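家の片づけを覚えさせる仕事をしている人に、いちど会って話を聞いてみたかったんです。そうしたら、手持ちグリッパーでお手本データを集めているMenariのチームが「土曜なら見に来ていいですよ」と言ってくれて、もう二つ返事で出かけました。

通されたのは倉庫みたいに広い部屋で、天井には照明がずらっと並んでいます。てっきり研究所っぽい小部屋を想像していたので、大きなベッドや洗濯機があるのにまずびっくり。話をしてくれたのは収集班のリーダーさんで、この仕事に就く前は家電の修理をしていたそうです。

「最初のころは机の上だけで録っていたんですよ。積み木とかコップとか。でも家の中って、机の上で終わらないじゃないですか」

それで始まったのが、寝室まわりの作業を集める企画「Gotus」。いま一番時間をかけているのが布だといいます。

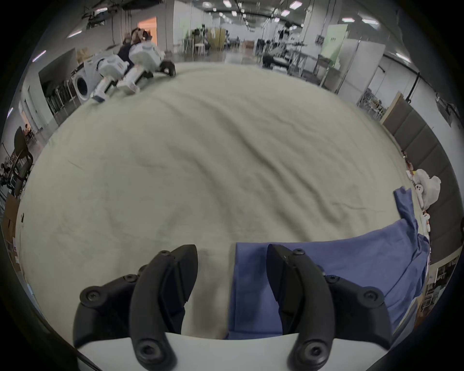
布はむずかしい

「布はねえ、毎回ちがう形になるんです。角をつまむだけでも、どこが角なのか人間だって一瞬迷うでしょう。その迷いまで入っちゃうんですよ、データに」

迷っちゃだめなんですか、と聞いたら、ちょっと考えてから「迷ってもいいけど、止まらないでほしい」とのこと。手が宙で止まっている時間が長いお手本を混ぜると、学習したほうも同じところで固まるんだそうです。なんだか耳が痛い話です(私は靴下をたたみながらよく固まっています)。

一回分のお手本は、ひとつの動作の始まりから終わりまで。Gotusではここまでに3,823本を録って、そのうち布を扱ったものが1,679本。思ったより多いですね!と言うと、首を横に振られました。

「使えるかどうかは別なんです。見直しで落ちるのが254本ありました。指先が布に隠れたまま終わってたり、つまんだつもりで滑ってたり。落とすほうが録るより疲れますよ」

見直しにはVănという社内ツールを使っていて、再生しながら「つかむ」「持ち上げる」「置く」の区切りを入れていきます。区切りの位置が人によってずれるので、週に一度、同じ映像を全員でつけて見比べる時間があるんだとか。いちばん揉めるのは「置く」の終わりだそうで、指が開いた瞬間なのか、手が離れきった瞬間なのか、一時間近く話し合った日もあったそうです。

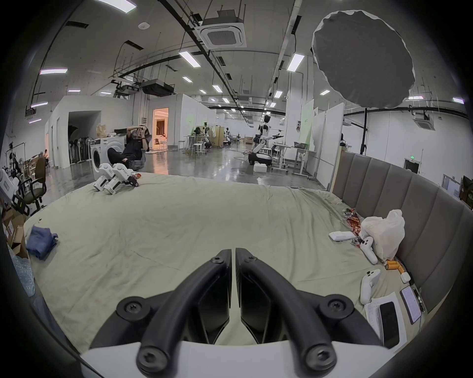 私も少しだけ持たせてもらいました。握ると指先が閉じる、それだけの道具なのに、自分の手のつもりで動かすとまるで距離が合わないんです。近づきすぎる、手首をひねりすぎる。三回やって、三回とも「今のは落とします」と笑われました。

慣れるまでどのくらいかかるんでしょう。

「早い人で半日。でも慣れすぎるのも困るんですよ。同じ人が同じ角度からばっかり取りにいくので。うちは今13人で回していて、利き手も背の高さもばらばらなのが、かえって助かってます」

物の置き方も、わざと変えるようにしているそうです。きれいに並べた状態ばかりだと、散らかった家に行ったとき何もできなくなるから、と。

「ベッドに物を置きっぱなしにする人、多いでしょう。あれが本番なんですよ」

はい、うちも充電ケーブルと読みかけの本が常駐しています。

次は、集めたお手本をBekelという別の学習チームに渡して、どの動作が足りないかを返してもらう段階に入るそうです。リーダーさんの予想では、足りないのはたぶん「やり直し」。一度つかみそこねて、もう一回いく動きです。うまくいった映像を優先していたら、そこが薄くなっていたらしいんですね。

「八月からは失敗して立て直すところも、ちゃんと残そうと思ってます。だからさっきの三回も、ほんとは取っておけばよかったかな」

そう言ってもらえたので、帰りぎわにもう一回だけ挑戦させてもらいました。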